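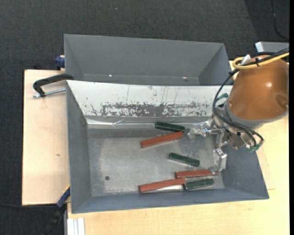 Llevaba meses buscando unas cubetas metálicas para el taller, porque las de plástico me duran lo que me duran (poco, soy bastante bruta) y porque en la mesa de los talleres infantiles todo acaba rodando por el suelo. Al final me decidí por las Colombo de Kerkell, las rectangulares grises, y compré dos para ponerlas una detrás de otra sobre los tableros de madera clara. Las uso sobre todo para los bloques, los rojos y los verde oscuro, que son los que más salen y los que antes andaban siempre por ahí perdidos. Y mirad el fondo de la primera, que es lo que quería contaros: rayitas finas, zonas más claras y más oscuras, ese aspecto de metal con vida encima. A mí me gusta, qué queréis que os diga, pero si sois de los que sufren con el primer arañazo, ya os aviso de que esta cubeta os va a dar disgustos.

Empiezo por lo bueno. El tamaño es una maravilla. Meto seis bloques y me sobra media cubeta, así que no hay que apilar ni hacer encaje de bolillos, los echas como caigan y listo. Además los colores se ven estupendamente sobre el gris, cosa que parece una tontería hasta que tienes prisa y buscas una pieza verde oscuro en una caja verde (tuve una caja verde, sí, un error de juventud). El metal refleja un poco según le dé la luz, y por la tarde, con el flexo encima, tengo que girarlo para que no me deslumbre. Nada grave.

También me encanta que sea fácil de limpiar. Un trapo húmedo, cuatro pasadas y fuera. Tiene un agujerito redondo en el fondo que a mí me viene de perlas para sacar el agua cuando la enjuago en el fregadero, aunque si pensáis guardar tornillería menuda, ojo, que yo ya he tenido que ponerme a gatas a buscar una arandela. Con los bloques no hay problema, claro, por ahí no se cuela ninguno.

Lo que menos me convence es el acabado de la parte blanca, la que queda inclinada entre las dos cubetas. Arriba aguanta bien, con sus rayas y sus motitas, pero abajo tiene una franja larga donde está desconchada y asoma el gris oscuro. Escribí a la tienda, Grateo, y me contestó Soledad Domínguez, majísima, que me explicó que es un recubrimiento decorativo y que no entra en la garantía. Me ofreció un 10 % de descuento en la próxima compra. Pues vale, gracias, pero habría preferido una pintura mejor.

Y el ruido! Esto no lo había pensado. Soltar un bloque ahí dentro suena como una campana, y si sueltas varios seguidos, imaginaos. Mi compañero de taller, Remzi Işık, me pidió por favor que pusiera un fieltro en el fondo. Lo puse, se movía todo el rato, lo quité. Ahora dejamos las piezas con cariño y ya está (bueno, más o menos, los niños van a lo suyo).

De precio, cada una me salió por 81 euros con el envío incluido, que barato no es. Antes miré las de Uken, que son más bonitas y con tapa, pero el juego se iba a 216 y para tener bloques dentro me parecía un disparate. Las Colombo no traen tapa ni asas, y lo de las asas sí lo echo en falta cuando quiero llevarme la cubeta llena al armario.

¿Las volvería a comprar? Sí, para el taller sin dudarlo. Para el salón de casa no, ahí me pondría nerviosa el desconchón cada vez que pasara por delante. Le pongo cuatro estrellas, y la quinta se la doy el día que arreglen lo del blanco. Si alguien ha probado a repintar esa parte, que me cuente con qué, porque tengo un bote de esmalte para metal de 200 ml sin abrir desde mayo y no me atrevo.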